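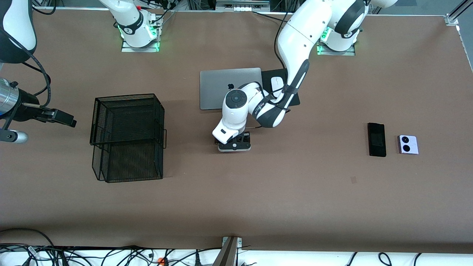 *Figure 4. Both arms over the table, green base rings lit.*

## 4.2 Check the arms and cables

1. Clear people from the table and power on both arms.
2. Look at the ring on each base. Go on only if both are green.
3. Jog each arm at low speed. Its cable must hang free — no pulling at the wrist.
4. Open and close each gripper 100 times.

**Caution:** Keep floor cables out of the walkway.

**Note:** Check the base plate bolts every 500 hours and replace the gripper fingers at 2,000.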